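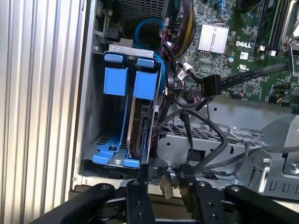 Sunday, 9:30 a.m.

Work on the retired desktop computers resumed this morning in the ground-floor workshop. Yhon Huaranga was present from opening. Yeison Cuervo arrived after the delivery from Trikero had been signed for and moved to the storage room.

The first unit opened was a Dell desktop. The drive cage was examined before any other part. It takes two drives in blue plastic carriers. One carrier was found empty and the other held a hard disk, mounted on edge. The intake sheet lists two disks for this unit. The sheet has been corrected and initialed, and a query has been sent to the Mesetti office, from which the computer was received in April. Until a reply is on file, the unit is to remain on the bench and is not to be released for parts.

Mr. Cuervo asked whether the empty carrier should be stored separately. It was decided that carriers stay with their own cage. Last season a number of them were put together in one bin, and matching them again took the better part of an afternoon - time that had been set aside for labeling.

The procedure for removal was read aloud before work proceeded. Power cord out, data cable released at the drive end first, then the power connector, then both blue tabs pressed inward and the carrier drawn out straight. The wiring in this model is crowded near the cage, and the yellow and black leads are not to be used as a handle. Mr. Huaranga requested that this last point be added to the printed instructions, and it will be included in the next copy.

11:45 a.m.

The heatsink and motherboard are to be left in place for the present. Ostapchuk has asked for complete boards only, with the heatsink attached, and will collect on the usual terms. Dust in the fan grilles will be addressed in the yard, weather permitting, and not at the bench.

The Lokix labels are nearly used up. A new roll has been requested. The small screwdriver with the worn tip was withdrawn from the set and marked for replacement.

Lunch was taken late, and the workshop was locked for 30 minutes. The afternoon is reserved for the shelving along the back wall, where 5 boxes of cables remain unsorted.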